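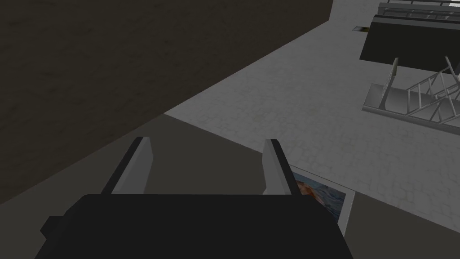
How reliable are the yield figures in old parish tithe books? They are good enough to rank one farm against another in the same year, and poor for almost everything else.

Library > Working papers > Rural history > Section 3

3. What the tithe books can bear

The Girnow book, begun in 1607, has been used for decades as if it were a harvest record. It is a tax record. The clerk wrote down what was handed over, and earlier authors multiplied by ten and called the result the crop. We doubt that a farmer in Girnow gave up a full tenth in a bad year, and we doubt even more that the share he held back stayed the same from one year to the next.

The usual defense is that errors cancel out over a large sample. They may, if they are random. Of the 290 entries for barley that we could read, over 200 end in a zero or a five. A clerk who rounds is no surprise, but one who rounds that often was probably writing down an agreed sum and had not measured any grain. Lobo made a similar point about the Pekport book, though he then went on to use its totals anyway.

Figure 1. Model view, gray surface between two upright plates.

Weather is the second difficulty. The so-called Suline series, which joins the two books into a single curve, shows a sharp dip that has been read as a run of wet summers. The dip begins on the page where the handwriting changes. It may still be weather - a new clerk and a wet June can arrive together - but the curve cannot tell us which, and no other source from the valley has been brought in to help.

Hennessy bushels are a smaller matter. The local measure was heaped in some villages and leveled in others, and the conversion printed in most handbooks rests on one surviving tub. We have left all amounts in the original units. Readers who want pounds per acre will have to look elsewhere, and should be wary of what they find.

Related items
Section 2: Clerks and their hands
Rent disputes in Pekport
Vignesh Lobo, A note on rounded sums

Contact the library | Copyright | Back to top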